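Support > Tableware > Plates and Dishes > Closed tickets

Plates sticking in the stack, green range
March 15, 2018, by Kyung-hwa Ahn
3 min read

Ticket 760. Product: Vernomell plates, mixed colors. Status: closed, not fully solved.

Reported problem: plates "lock together" when stacked and need two hands to pull apart. The Flimico help sheet says this can't happen if plates of the same size are stacked. I had doubts about that sentence before I started, and I still do.

First thing I asked for was what was really in the stack. The report said "all the same plates." They were not all the same plates. There are see-through ones and solid ones in this set, and they don't share a rim. 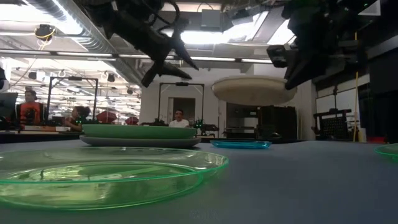 Clear green plate in front, solid green on gray in the stack behind it.

The gray plate is slightly larger than the solid green one on top of it, so its edge sticks out underneath. By the help sheet's own logic that pair should come apart easily, as there is an edge to hold. The customer says it was the worst pair of the lot. I asked twice and got the same answer.

Tried so far:

1. Washed and dried everything, per the help sheet. Customer reports no change. The sheet blames "film from detergent" for nearly every complaint we get, including one in February about a color, so I don't put much weight on it.

2. Sorted by finish, clear with clear and solid with solid. Customer says the clear ones stopped sticking. Could be the sorting. Could also be that the stack got shorter, which I can't rule out from here.

3. Put one green plate, with a smaller bowl inside it, on the flat blue surface to check for rocking. A warped base would explain a lot. Nothing in the view from overhead settles it, and a plate has to be pressed at the rim to find out. Customer pressed it and says it sat flat. I'd want that done with the gray one too.
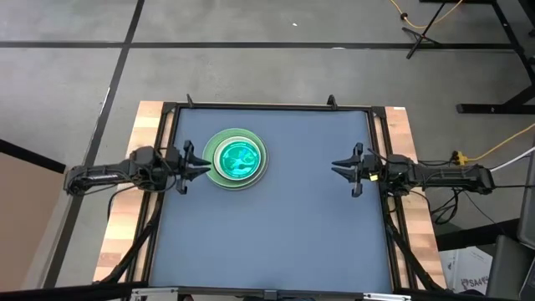

Reply from Rallia (supplier)

They suggest the Miranda spacer rings, sold in packs of 5. I asked whether the rings had been tested with mixed stacks and was sent the product page again. No rings ordered. Paying extra so that plates will stack strikes me as a poor answer.

What I told the customer

Keep clear and solid plates in separate stacks. Don't go above 7 high. Leave the gray one out of any green stack until it has had the same rim test. Send a note if the clear ones start sticking again at full height, which would tell us step 2 was luck.

Closing under the usual no-reply rule. The help sheet still has the "can't happen" line in it. I've asked for it to be changed under ticket 600 and have heard nothing back.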